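Chamado 1011: predefinições não sincronizam do Catham (desktop) para o Luvis (celular)
Aberto por: Biljana Babić
Prioridade: média
Estado: aguardando confirmação 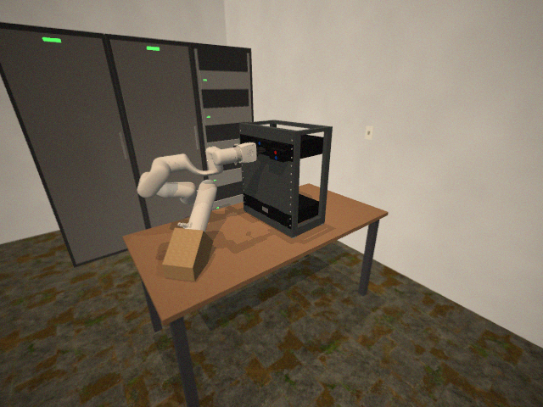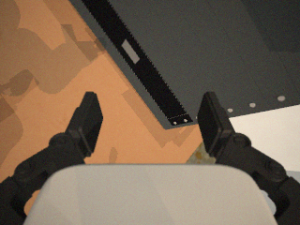
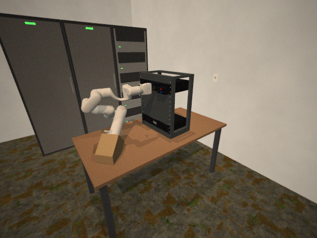
Sintoma: das 75 predefinições do grupo "Gronow", 11 não aparecem no celular. O painel de sincronização indica "concluído".

09:40 Sessão encerrada e reaberta nos dois dispositivos. Sem alteração.
10:15 Cache local do Luvis apagado. Sem alteração.
11:05 O log do Catham registra resposta 200 para todos os envios. Falha de rede descartada.
11:30 As 11 predefinições ausentes usam o perfil de cor Grundard, instalado só no desktop. O Luvis oculta o item quando não encontra o perfil.

Solução provisória: regravar as predefinições com o perfil padrão, desmarcar "Incluir perfil" e forçar nova sincronização.

Pendente: teste da usuária até quarta-feira.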